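Ticket 223 — Torotlow wagon, stalls at idle when warm
Opened August 10, 2004

Hi again, it's me with the Torotlow. She starts fine cold, drives fine, then once she's good and warm she dies at every red light. I had the idle valve replaced at the Clavness shop in July and got two good weeks out of it (I was so happy!) and now we're right back where we started.

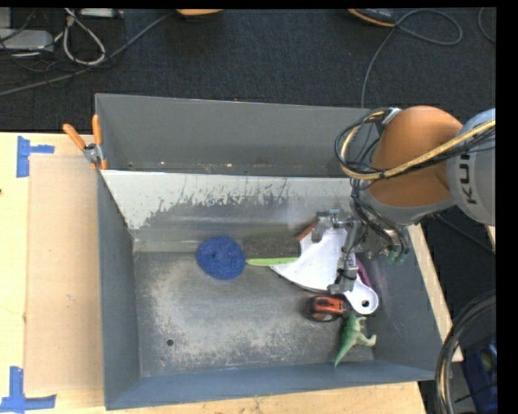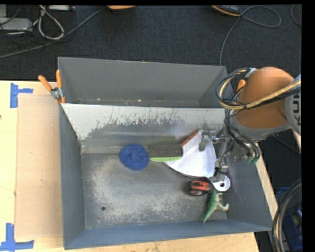 Drirnska service desk: Thanks for the detail. Before you pay for another valve, please check the vacuum hose behind the intake. On this engine it gets soft with heat and leaks only when warm. What does the idle drop to just before it stalls?

OK, I don't have a tach so I can't give you a number, sorry. But I did squeeze that hose with the engine running and the idle came right up — then fell off again when I let go. There's a crack on the underside maybe as long as my thumbnail. Weerasinghe Auto Parts wants 68 dollars for the whole hose set, which seems like a lot for rubber. Can I buy just the one piece? And do I need new clamps too or can I reuse the old ones?

Status: waiting on service desk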